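Docs > Kilel Pick > Perception and Planning > Bin Setup and Collision Model

6.3 Bin setup and collision model

Complete section 6.2 (hand-eye calibration) before starting this section. The planner uses the bin model for every approach, grasp and retreat motion. If the model does not match the bin in the cell, the planner will either refuse valid grasps or accept motions that touch a wall.

Required: Kilel Pick with the Nandon planner plug-in enabled, an operator account with Setup rights, and the robot in reduced-speed mode.

6.3.1 Define the bin

1. Open Workcell > Containers and select New.
2. Select the type Sloped Wall. Do not use Box for a bin with sloped walls. Box treats the walls as vertical and overstates the reachable floor near the edges.
3. Enter the inside dimensions at the rim and at the floor, in millimeters.
4. If the bin has a partition, select Add Divider and enter its offset from the back wall. The divider is modeled as a solid plate. Enter its thickness even when it is thin sheet metal.
5. Name the compartments. Names are case sensitive and are used by the pick script.
6. Under Active, select the compartment to pick from. Inactive compartments remain in the collision model but are not searched for objects.
7. Select Save. The container is written to the cell file at once.

Note: Clamps on the bin rim are not part of the container. Add each clamp as a separate box under Workcell > Obstacles and set its padding to at least the value used for the walls.

6.3.2 Capture the empty-bin reference

1. Remove all objects from the active compartment.
2. Move the arm to the stored pose CLEAR_VIEW.
3. Open Perception > Background and select Capture. The default is 40 depth images, averaged.
4. Check the residual map. Holes, scuffs and worn areas on the metal may show as isolated points. Draw an ignore mask over any point that remains after a second capture.
5. Select Accept.

Repeat this procedure if the bin, the camera or the lighting is moved.

CAUTION: Do not mask the area along the foot of a wall or divider. Small flat parts come to rest there and will not be detected under a mask.

6.3.3 Set the gripper and cable envelope

1. Open Tool > Envelope and load the gripper mesh.
2. Add a capsule for each cable bundle outside the arm profile. Attach the capsule to the link that carries the bundle.
3. Set wall clearance. The default of 2 mm is suitable for the fingers only. Use a larger value for brackets and wiring.
4. Run Check > Sweep. The planner tests 300 poses in the active compartment and lists each one that fails.
5. Open any failed pose to see which pair of bodies is in contact.

Error 543 (ENVELOPE_IN_WALL) means that the tool envelope crosses a wall at the start pose. Jog the arm clear by hand before repeating the sweep. Changing the clearance to remove the error is not recommended.

6.3.4 Test with mixed objects

1. Place objects of different shapes and finishes in the active compartment. Include long, flat and round items, and place at least one near the divider.
2. Start Run > Single Pick with Confirm Each Motion turned on.
3. At each prompt, compare the planned path in the viewer with the arm. Press Hold if they differ.
4. While the gripper is in the bin, check that Arm Occlusion is shown in the status bar. Segments hidden by the arm keep their last known pose and are marked Stale.
5. After each retreat, confirm that stale segments are refreshed before the next grasp is proposed.

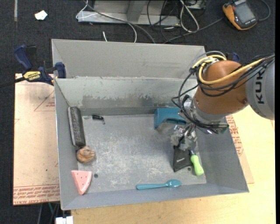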